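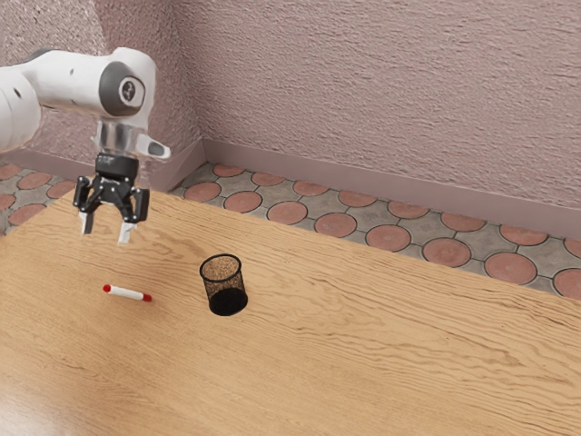 Do I need experience with robots to take part?
None is needed. We look for people who can give two or three hours of calm attention in front of a screen, and we teach the rest in the first session.

Call for participants: teleoperation and judging study, Irkari project

The Irkari project is looking for participants for the second part of our study on pick-and-place learning in simulation. In the first part, a control policy was trained on 814 demonstrations of one task: take a marker from a table and put it in a mesh cup. The policy was then tested over 3000 simulated trials. It reached the marker well, but it was much weaker in the last part of the movement, when the marker must be turned upright before it is released. We now want to know if corrections given by people during the movement help more than complete new demonstrations.

The study is carried out at Van Hecke, in the Ivlow building, second floor, room 94. It is all done in simulation, so you will not work next to a moving machine.

What you will do

In the first session you learn to move the simulated arm with a hand controller and you practise until you feel at ease with it. This takes most people less than an hour, and you can ask for more time.

In the second session you watch the policy do the task. When you believe that it will fail, you press a pedal, take over the arm, correct it, and give the control back. You decide yourself when this is necessary. We do not tell you the "right" moment, as the moment you choose is part of what we measure.

In the third session you watch short recordings from two views, one from the room and one from close above the table, and you say for each one how good the grasp was. You will not know which training method was used.

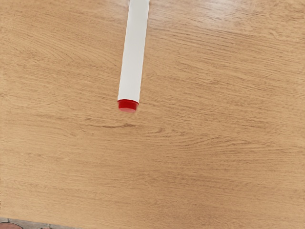
What happens if I make a mistake while I control the arm?
Your mistakes are stored together with the rest and are useful to us. The trial can be reset with one button, and your payment does not depend on how well you do.

Who can take part

You must be 18 or older, with normal or corrected vision, and able to use one hand controller and one foot pedal. Left-handed people are very welcome, as we had few of them in the first part. You should understand spoken English well enough to follow instructions. If you took part in the first part of the study, we are sorry but we cannot accept you for this one.

People who easily feel sick from moving images should know that the view changes quickly at some moments. You may stop at any time, also in the middle of a session, and you are still paid for the sessions you have started.

Payment and time

There are 3 sessions, each on a different day. They are paid in Bodell vouchers at the end of every session. Travel costs inside the city are paid back if you bring the ticket. Please come on time — the room is shared with another group and we cannot extend the hour.

Your data

We record the movements of the controller, the pedal presses and your scores. We do not record your face or your voice. Your name is kept apart from the results and is deleted when the study ends in June. The recorded movements, without names, will be published together with the article so that other groups can repeat our training.

How to apply

Fill in the form at the Irkari desk on the ground floor of Ivlow, or ask for it by e-mail through the Van Hecke contact page with "marker study" in the subject. Please write which days you are free and which hand you prefer to use. We answer every message, but it can take up to one week.

Call published 10/27/21. It stays open until all places are filled.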